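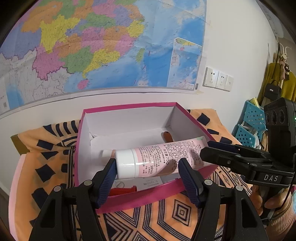
Busholm sorts and packs household small goods for people who are moving, downsizing or clearing a relative's home. Most of the work is drawers, bathroom cabinets and the boxes that have been sitting on a dresser for years. A typical one is a bright magenta box with a white lining, torn a little at one corner, with a 75g Jahwa tube lying across the inside, a wooden-handled tool behind it, something red and plastic near the front and a printed card on the bottom. We take boxes like that one item at a time. Each thing is picked up, looked at, and either put back, moved to a better container or set aside for the owner to decide.

Who we are

The company was started by Hòa Ninh and Murali Kaimal. Hòa had worked in the stockroom of a pharmacy and Murali had spent nine years with a moving company, mostly on the packing side. They met on a job in Lowther where the furniture took one morning and the contents of the bathroom and two bedroom drawers took three days. Busholm was set up the following June to do the second kind of work.

We now have 38 people on staff in two locations. The Lowther office handles home visits. The Gredatstead workroom handles boxes that are sent or dropped off, and it is also where new staff are trained.

What we do

Home visits. Two people come to the house and work through one room at a time. We bring liners, lidded boxes, bags and labels. You do not need to tidy up before we get there. Please don't, if you can help it, as it makes it harder to see where things are normally kept.

Drop-off sorting. Bring or ship your boxes to Gredatstead. We sort the contents, wipe down what needs it, and send everything back with a list. The workroom has shelf space for 1000 boxes, and each customer's boxes stay together on the same shelf.

Label reading. Tubes, jars and bottles are checked for a net weight, a brand and a date, and these go on your list. Small print takes time. If a label can't be read, we write that down and leave the decision to you.

Jullero lists. Jullero is the name of our inventory sheet. It shows each item, which box it is in and whether the cap or lid closes properly. You get a paper copy and a file.

How we handle your things

Nothing is thrown out without a yes from the owner. Creams and other tubes are stored with caps on and kept apart from metal tools. Cards and leaflets stay with the box they came from. If the original box is worn but still holds together, we keep using it unless you ask for a new one. Many people are attached to the old one.

We do not pack medicines that need refrigeration, open paint, or anything flammable.

Contact

Both locations open at 9 a.m. Home visits are booked through the Lowther office. Drop-offs at Gredatstead do not need an appointment, but please put your name on every box.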